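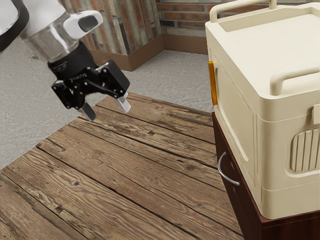

About Plillo

Plillo sells rehearsal time for robots. You send us the chore you would like your arm to do, we build it in software, and the arm gets to fail at it there, where a dropped lunch costs nothing and the floor never needs mopping.

The company was started by Zdeňka Čierny and Fiachra Kavanagh, who had spent too many evenings picking things up off a lab floor. There were 2 of us then. There are more now, and the floor is much cleaner.

Our main product is Ornidance, a library of 846 everyday objects and rooms to put them in. Coolers, cabinets, brick walls, tables that have seen better days. Liliana Monti looks after the furniture and has strong views on wood grain. Mirko Vitale handles latches, hinges and handles, and can no longer open a refrigerator without taking notes.

A standard order covers one task and 4,000 practice runs, with a parallel-jaw gripper unless you ask for something else. You get the scene files, the logs and a plain report on what went wrong, which is usually the longest part. We don't promise your real arm will behave. We do answer the phone when it doesn't.

Ottavio Zuccaro takes new orders and complaints, often in the same call. Please have your arm's model number ready.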